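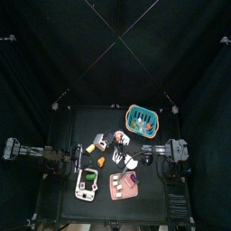

Toy storage basket

A toy storage basket is an open container used to hold small playthings between periods of use. It is found in homes, day care centers, preschool classrooms and waiting rooms, and is most often made of plastic, woven fiber, fabric or wire. Baskets differ from toy chests and toy boxes in being light enough for a child to carry and in having no lid. The word is applied loosely, and many sellers use basket, bin and tub for the same article.

Construction

Most plastic toy baskets are injection molded in one piece. The walls are usually perforated, either with round holes or with vertical or horizontal slots. The openings reduce the amount of plastic needed, let air reach toys that have been put away damp, and allow dust and crumbs to fall out when the basket is shaken. Slots that are too wide let small parts escape and can trap a child's fingers, so baskets meant for nurseries tend to have narrow ones.

The rim carries most of the load when the basket is lifted. It may be a simple rolled edge or a separate ring snapped over the top of the walls. Separate rings are commonly molded in a contrasting color, for example an orange rim on a teal body. A ring of this type can work loose after years of use, particularly if the basket is picked up by one side while full.

Woven baskets of willow, seagrass or rattan were the usual form before molded plastic became cheap. They are still sold, but they shed splinters as they age and are harder to wash. Fabric baskets fold flat when empty and need a wire hoop or a stiffened band to stay open.

Sizes

Small baskets, intended for one kind of toy, sit on a shelf or tabletop. Medium baskets are sized for cube shelving. Large floor baskets hold stuffed animals and balls and are generally too heavy for a young child to move once filled. Makers do not follow a common standard, and a basket sold as medium by one company may not fit shelving sold by another. The Werkent shelf system, for instance, takes only baskets with a tapered base, while the Alix line has straight walls and is meant to be stacked.

Contents

Small baskets are typically used for blocks, vehicles, figures and play food. Pretend kitchen sets are a frequent use, as they contain many loose pieces of different shapes: plates, cups, kettles, pans, fruit and cakes. Pieces from several sets are often mixed in one basket. Plates lie flat and tend to end up at the bottom, under the blocks and figures. Some households stand them on edge along the wall of the basket.

Very small parts are usually kept apart from the rest if children under three use the room.

Use in tidying

In early childhood settings, putting toys back into baskets is treated as an activity in its own right. Two approaches are common. In open sorting, any toy may go into any basket, and the aim is only to clear the table or floor. In matched sorting, each basket carries a picture or colored label, and children place toys by kind or by color. Open sorting is quicker and is generally used with toddlers. Matched sorting is introduced later and takes more adult help at first.

Clearing a tabletop is usually easier than clearing a floor. The basket is placed at the back or to one side so that it does not block the toys, and pieces are moved into it one at a time. Rounded pieces such as toy kettles may roll when touched, and thin pieces such as plates are hard to pick up from a smooth surface. Children often slide a plate to the edge of the table and take hold of it there.

A survey of 417 households published by the Briltero parenting newsletter in September asked where small toys were kept overnight. Open baskets were the most common answer, ahead of drawers and lidded boxes. The newsletter did not report how the households were chosen.

Cleaning and care

Plastic baskets can be washed by hand in warm soapy water. Dirt collects in the corners of the slots and is removed with a soft brush. Many are not safe in a dishwasher, where the walls may warp and a snapped-on rim may come off. Baskets left in direct sun for long periods fade and become brittle. Woven baskets are wiped with a damp cloth and dried away from heaters.

See also

Cube shelving
Play food
Toy block
Toy chest

Page last edited Mar 10, 2025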